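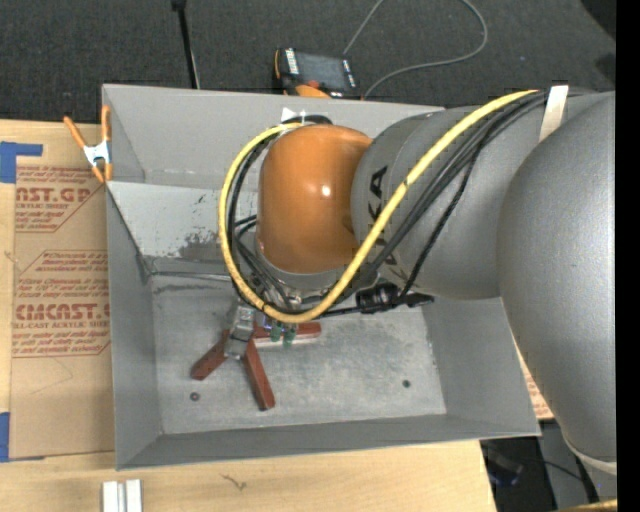 Morena Palumbo wrote to me after the last post to say I was wrong about curing blankets, that a slab poured in November will come out fine under two layers of the cheap ones, and that I should stop scaring people off cold weather concrete. She's poured a lot more of it than I have, so I went back and read what I'd written, and okay, fair, I did lay it on a bit thick!

But let me tell you about the slab that put me in that mood, because I left most of it out last time.

It's the pad behind the shop in Trellcombe, the one for the new compressor and the little lean-to. Nothing fancy. Four inches thick, wire mesh, a thickened edge on the downhill side where the ground falls off toward the ditch. I had the forms up and braced by Friday lunchtime and I was feeling pretty smug about them (2x6 lumber, staked every couple of feet, string line dead straight, I took my brother-in-law out to admire it and he was polite).

The truck was booked for two. It showed up at twenty to four. Anybody who has poured late in the year knows what that does to your stomach. The sun was already behind the Tedesco warehouse and you could feel the temperature going. The driver was a nice guy, had been stuck at another job all afternoon, and he asked if I wanted water added. I said no. Then he ran the first bit down the chute and it just sort of sat there in a heap looking at me, and I said okay, a little.

So we got it placed, me and my brother-in-law and his kid, who is sixteen and turned out to be the best of us on the screed. We were striking it off by the light of the truck and then by the light of two work lamps. And then you wait. That's the part I always forget. In July you're chasing the stuff all over the place trying to get a finish on before it goes off, and in November you stand there with a cup of coffee going cold while the bleed water lies on top and does nothing at all. I went in for dinner. I came back out. Still shiny. I went in again and watched most of a movie.

I finally got the bull float put away and the broom across it at ten thirty at night, and I'll admit I rushed the far corner. My knees were done. Then the blankets went on, one layer, which is all I had, with scrap lumber along the edges, and the wind got under one side before morning.

You can guess which corner dusted. It's a patch you could cover with a doormat, and if you drag your boot over it you get gray powder. The rest is hard as anything. I've put a densifier on it, the Jodau one that my supplier keeps by the register, and I'll see how it looks in spring. If it keeps shedding I'll grind it and put a topping on, and if I'm lucky the lean-to shelving will cover it and I can stop looking at it every time I take the trash out.

Money, since a couple of you asked. The concrete came to 2444 with the short load fee and the Saturday mesh run I had to make because I can't measure. The short load fee was 300 of that, which hurt. I thought about bagged mix to get around it and then I thought about my back, and paid.

Back to Morena. Her point about doubling the blankets is a good one and I'm taking it. Where I still disagree is on the start time. She'll happily pour in the afternoon and finish by lamplight, and I'm never doing that again if I can help it. Next one I'm asking for the first truck of the day, and if they can't give it to me I'll wait a week.

Next up is the footing for the Cestum hoist, and that one has anchor bolts in it, so expect some whining. I've made a plywood template for the bolts and it's hanging on the wall by the door. I've measured it three times and gotten two different answers, so I'll be doing that again tonight.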